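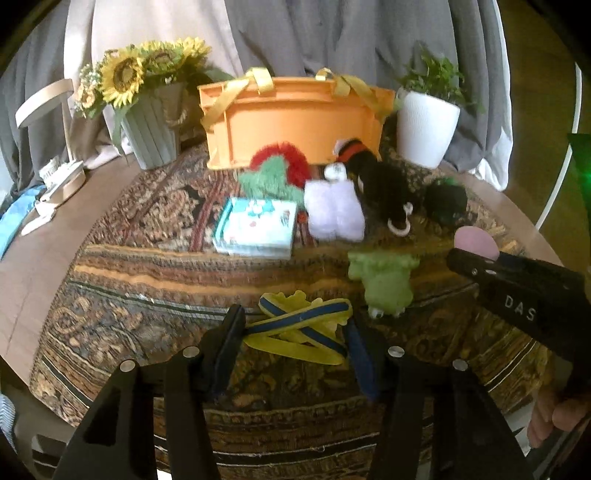

I have come round to the view that a toy box should have handles and no lid. It took me longer than it should have, and cost more than I will admit to the other adult in the house, but I hold the opinion firmly now and would like it to be more widely shared. A lid is a promise that the tidying will one day be finished. A plain crate makes no such claim. Ours is a loud orange plastic, ribbed down the sides, with yellow loops over the rim, and it stands in front of the curtains between the sunflowers and a leafy plant in a white pot as though it had been invited. The contents, at the time of writing, are spread over the patterned cloth, where toys generally live.

The fashion is all the other way. The Luketberg catalogue came through the door in November and gave over six pages to what it calls concealed play storage. There are benches that open and footstools that open. There is a thing like a church pew with a soft-close hinge, at 110 pounds, and for another 83 you may have a second tier, in case your child has been left a second set of toys by a wealthy aunt. All of it comes in the colour of porridge. You could live with it for years and never suspect that anyone under forty had been in the house.

I did once own such a bench, an older model, from Zuseck. It held everything, and that was the trouble with it. Whatever went to the bottom stayed at the bottom. We lost a recorder in there for most of a winter, which I concede was a point in its favour, but we also lost half a jigsaw, a library book and a slice of toast. The child, who could not see in without lifting a lid heavier than she was, simply gave up on the contents and asked for new things. The lid, meanwhile, became a shelf. Put a flat surface in a family home and within the hour it will have post on it. By Easter nobody could have opened the bench without first filing the gas bill.

A crate can't be used as a shelf. You can see from across the room how full it is, and when it is full you stop. Anything left over is either loved enough to go on a bed or it is on its way to the charity shop. I have found this a more useful rule than any in the Onu method, which wanted me to photograph each toy and write its name on a card. I lasted one evening at that. There are grown men with shorter paperwork than our knitted animals.
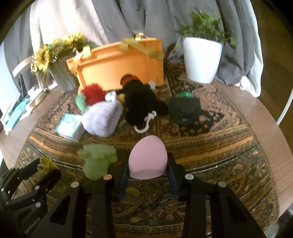 Should soft toys be sorted before they go back in the box? Leave them mixed, because a small child will tip the lot out to find one of them anyway, and your careful layers will last until breakfast.

People object that an open box looks untidy. It does. So do shoes by a door and a loaf on a board, and we have not yet been sold a pew to hide those in, though I expect Luketberg is working on it. There is a kind of room in which every trace of use has been put behind a panel, and I have sat in several, holding my cup off the table. I was never sorry to get home and tread on something.

My one concession to looks is the handles. Handles mean the whole business can be hauled off to the bedroom when visitors come, and hauled back when they have gone. The Motlow crates, I'm told, have wheels as well. I would advise against wheels. We had a pushchair for three years and I know what a child does with wheels and a slope.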